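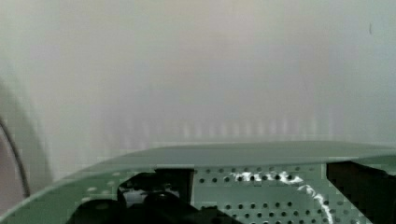
Wrist camera view, close range. Green perforated surface, dark gripper parts in front of it.

Stundska (software)

Stundska is a motion planning and control package for single robot arms working on a tabletop. Written mostly in C++, with a Python layer on top for scripting. First released in November by Emum, a small robotics software firm. Lead developer Amna Ghumman. Current version 4, dated January 3, 2024.

Overview

The package takes camera images in and sends joint commands out. Three parts: a perception module (Holst), a planner, a controller. Each runs as its own process and can be swapped out. Most users keep the planner and replace Holst with thier own detector — the message format between them is plain and documented.

Perception

Holst reads one wrist camera and one fixed camera, overhead if possible. Segments objects, fits rough shapes, passes the list on with a confidence value for each. Surfaces with a lot of holes or slats are a known weak point: depth comes back patchy, and edges get split in two. A hole-filling filter was added in version 3. Helps some. Close-up views are weighted lower when the gripper covers much of the image.

Planning

Sampling-based. The planner grows up to 16 candidate paths at once, drops the ones that collide, smooths whatever is left. Default time limit 300 milliseconds, after which the best path so far is used. If there is none the arm holds position and the call returns an error code. 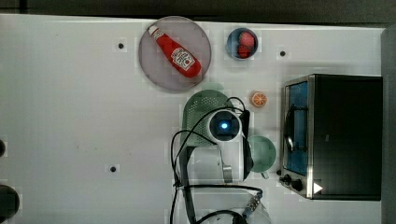

Bulky objects close to the arm are handled as keep-out boxes, padded by 40 millimeters by default. Padding can be set per object. Too much of it and small items next to an appliance become unreachable, a frequent complaint on the mailing list. Cables are not modeled. Users are told to limit wrist rotation by hand in the config file.

Control

Joint-space tracking with a speed cap near contact. Gripper force is read from motor current, no seperate sensor needed. Logs are written in the Drondov format and can be played back against a newer planner — handy for regression tests.

Limitations

One arm only. No moving base. Clear containers are often missed. Windows build is unsupported since version 2.

See also

Drondov (log format)
Motion planning
Visual servoing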